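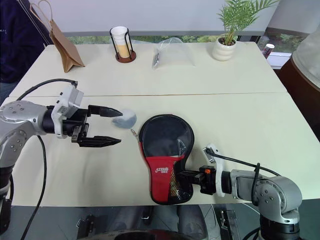 Why Does a Table Tennis Ball Curve?

Table tennis is a fast game played with a small, light ball. Players can make the ball curve by giving it spin.

Most paddles are covered with rubber. When the rubber brushes against the ball, it grips it and makes it turn. Brushing up the back of the ball makes topspin. Brushing under it makes backspin.

A spinning ball drags some air around with it. With topspin, the air pushes the ball down, so it drops sooner and jumps forward after the bounce. With backspin, the ball floats longer and slows down when it lands.

Dust makes rubber slippery, and a slippery paddle makes less spin. Many players wipe the rubber clean after a game and keep the paddle in a case.

Words to know
Topspin: the top of the ball turns forward
Backspin: the top of the ball turns backward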